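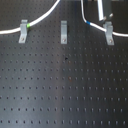

Old fan collections tend to end up in a damp box: gig tickets, signed sleeves, magazine covers, the setlist someone grabbed off the stage. Most of it can be kept in good order with things you already have in the kitchen drawer. Start by clearing a flat surface and sorting the paper from everything else. If you want the collection on the wall later, a board with rows of holes and a few L-shaped metal brackets fixed in a line will hold a shelf of records without much fuss, and you can shift the brackets when the collection grows.

Ticket stubs

Modern tickets are printed on heat-sensitive paper and will fade to nothing on a sunny wall. Photocopy them first, then put the originals in a dark envelope. Never laminate them, as the heat turns the whole ticket black. I lost a Carhuamaca ticket from their first tour that way.

Posters

Unroll a poster face down on clean paper and weight the corners with tins. Leave it for two days. If it still curls, roll it loosely the opposite way round a cardboard tube for an hour – no longer, or it will crease. Blu-tack leaves a grease mark. A ball of soft white bread, dabbed and not rubbed, lifts some of the surface dirt around it.
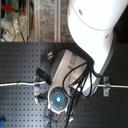
White shell, grey head and a small blue light.

Record sleeves

For price stickers, warm the label with a hairdryer on low and peel from one corner. Any glue left behind comes off a glossy sleeve with a dab of lighter fluid on cotton wool. Test the back first. Matt sleeves should be left alone, and so should anything signed.

Store records upright. A full 7 inch box is heavier than it looks, so check what your shelf will take before loading it. My copy of the second Vollum album spent a summer lying flat under a pile of others and now has a ring worn into the cover.

T-shirts

Wash tour shirts inside out at 30 degrees and dry them away from the radiator. Iron on the reverse only. Flidine shirts from the early years have a thick rubbery print that sticks to itself, so fold those with a sheet of baking parchment across the front.

Autographs

Felt tip fades faster than biro. Keep signed items out of direct light and out of the bathroom, and use a mount so that the glass does not touch the ink. My signed Stendness photo has hung in the hall since April with no change so far.

Write the date and venue on a slip of paper and keep it with each item – pencil only, as ink can spread.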